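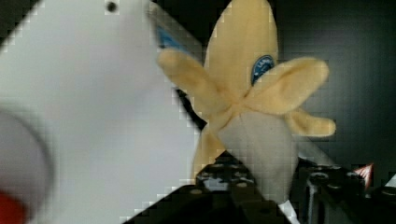
On 2025-08-11, Sofia Bastos wrote:

> I've sewn clothes for years and thought a toy would be an easy weekend job. I've now made the same small bear twice and both times the head came out lumpy, one leg looks a different colour from the other, and there is fluff in my keyboard. The fabric is a short fleecy pile from the Lotalach remnant bin. Pattern is the seated bear from the Gitach booklet, the one with the gusset. Am I cutting it wrong, stuffing it wrong, or both? Also is it worth paying for better stuffing? And how do you all close the last gap without it looking like a scar?
>
> Sofia

Hello Sofia, and welcome to soft toys! I'm so pleased somebody has asked this, as I spent most of January on exactly these problems and have been itching to talk about it to people who won't glaze over.

> one leg looks a different colour from the other

I'd bet a good deal that this is the pile. Stroke the fabric with your palm. One way it lies flat and looks paler, the other way it ruffles up and looks darker, and with a short pile the difference is easy to miss until the thing is sewn together and sitting on a shelf in daylight. Draw an arrow on the back of the cloth in pencil before you do anything else, and put a matching arrow on every pattern piece. On a bear the pile wants to run down the body and down the limbs, and from the nose back over the head. The Gitach booklet does print arrows but they're tiny, and on my copy the one on the inner leg has vanished into the fold of the page. Have a look at yours.

Cut one layer at a time, too. I know it's slower, and I know we all learnt to cut on the fold for clothes, but the two layers creep against each other and you end up with a left leg and a slightly fatter right leg. Flip the pattern piece over for the second one. (I have cut two left ears more often than I'd like to say.)

> there is fluff in my keyboard

There is fluff in my butter dish. What helped me was cutting from the back with just the tips of small, sharp scissors, sliding the lower blade along the base of the pile so you snip the backing and leave the fibres whole. Then shake each piece out of the window, or tumble the lot on cold in an old pillowcase for a few minutes if it's synthetic. Much less mess, and the seams look fuller afterwards, because you haven't given every edge a crew cut.

While we're on seams: tack them. Pins roll about in pile and the top layer walks forward under the foot. I oversew the edges by hand in any old thread, tucking the fluff inwards with a needle as I go, and then machine just inside that. When you turn it through, run the needle along the outside and tease out whatever got caught. This is my favourite part of the whole job! The seam simply disappears. Pale colours show their seams more than you'd think, yellows and creams especially, so it's worth doing even on something as plain as a piece of toy fruit.

> the head came out lumpy

Lumps are nearly always from putting in big handfuls. Pull the stuffing apart until it's like a cobweb, then feed in bits smaller than feels sensible, starting at the nose and packing that really hard before you move on to the cheeks. Each bit should be pushed into the middle of the last one so they knit together. If you lay them side by side you get a bag of marbles. I use the wrong end of a wooden spoon for the big spaces and a chopstick with the point sanded off for the muzzle.

And clip the curves around that gusset. Little snips nearly to the stitching, on the curve over the brow in particular. If they aren't clipped, the seam allowance bunches up inside and no amount of careful stuffing will hide it. If your fabric has a knitted backing it will also stretch as you stuff, so a head that looked right flat on the table can turn into a turnip. Iron-on interfacing on the back fixes that, but test it on a scrap with a cloth between, as some fleece melts. Mine did. The iron has never been the same.

> is it worth paying for better stuffing?

Yes, but only a bit better. I've tried 3 sorts properly. The cheapest bag from the market was gritty and went flat by Easter. The Primel one, the middle grade, is springy and stays put and is what I use for nearly everything. Wool is gorgeous to handle and gives a lovely solid weight, but it takes far more than you expect and I wouldn't put it in anything that's going to be washed every week. For a first bear I'd go for the Primel and spend the difference on decent thread.

If it's for a small child, embroider the eyes, please. Safety eyes are only as good as the cloth they're clamped to, and a loosely knitted backing can let go of them. A few satin stitches in black with one white stitch for the light, and the bear wakes up — I still get a little thrill each time.

> how do you all close the last gap without it looking like a scar?

Ladder stitch, with strong thread, doubled. Leave the gap in a straight bit of seam, never on a curve, and fold the allowances in and finger-press them before you start stuffing so there's a crease to follow. Take a stitch along one fold, cross straight over, take a stitch along the other. Keep it slack for about 4 stitches and then draw it all up together. Add a last pinch of stuffing just before you close, as there's always a hollow there. Bury the tail by running the needle right through the body and snipping it flush.

The Veloso leaflet has good drawings of this. It's an old thing and the bears in it are frankly alarming, but the stitch diagrams are the clearest I know. I can copy the page for you if you'd like it.

Don't throw the two lumpy ones away, by the way. Unpick the back seam, take the stuffing out, fluff it up and start again. My first rabbit has had three heads and is now the one visitors always pick up.

Do send a picture of bear number three! And could anyone else on the list tell me what you do about long pile round the eyes? I've been trimming it with nail scissors and holding my breath.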